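How I get marks off a glossy white table

I bought a glossy white table four years ago and have spent a fair bit of my life since then wiping it. I love it, I really do, but it shows everything! Tea rings, biro, the ghost of a felt-tip drawing, that greyish haze you get when you've used too much spray. My friend Alfie Wainwright has the same sort in his kitchen and we swap tips far more than two grown men should.

So this is my routine, in the order I do it. You'll need two soft cloths (microfibre, and clean, not the one from under the sink), washing-up liquid, a bowl of warm water and a bit of bicarbonate of soda. I get my cloths from Kanden in a big bag and wash them without fabric softener, as the softener leaves a film that ends up smeared all over the table.

First, get the crumbs off. Do this dry and do it gently – a soft brush is lovely for it, or just flick the cloth about. If you go straight in with a wet cloth you're pushing grit round in circles, and that's how you get those fine swirly scratches that only turn up when the sun comes in low. Mine date from one Saturday when I was in a hurry before guests came.

Next, put a small squirt of washing-up liquid in the bowl. Small! A teaspoon is loads. Wring the first cloth out until it's almost dry to the touch and wipe in long straight strokes from one end to the other. Rinse it, wring it, go again with plain water. Then dry straight away with the second cloth, same direction.

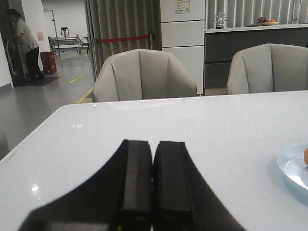 Can you use glass cleaner on a gloss table?

I'd leave it in the cupboard. Many of them have ammonia or alcohol in, and on some gloss finishes that can dull the shine over time. If you've got the maker's care leaflet, go by that.

Now for the marks that don't budge. For tea and coffee, mix bicarb with a few drops of water until it's like thin cream, dab it on, leave it for 2 minutes and lift it off with a damp cloth. Don't scrub, and try it somewhere hidden first (I use the underside of the edge). Bicarb is very mildly gritty, so light fingers.

For sticky labels and tape, I lay a warm damp cloth over the spot while I make a brew, then roll the gum off with my thumb. Any that's left gets a tiny dab of cooking oil, then soapy water to shift the grease.

Biro is the pain. Soapy water first, twice over, and be patient with it. I have used a white eraser on a stubborn line and got away with it, though Alfie tried the same and ended up with a matt patch the size of a stamp, so that one's on you.

What I won't go near: scouring pads, cream cleaners, and those white melamine sponges. They're very fine sandpaper, basically, and great on trainers.

If you do get haze, it's nearly always old product. Go over the whole top with plain warm water, changing the water once halfway, and dry it well. I do that every November before the relatives start turning up, and again whenever somebody's been generous with the polish.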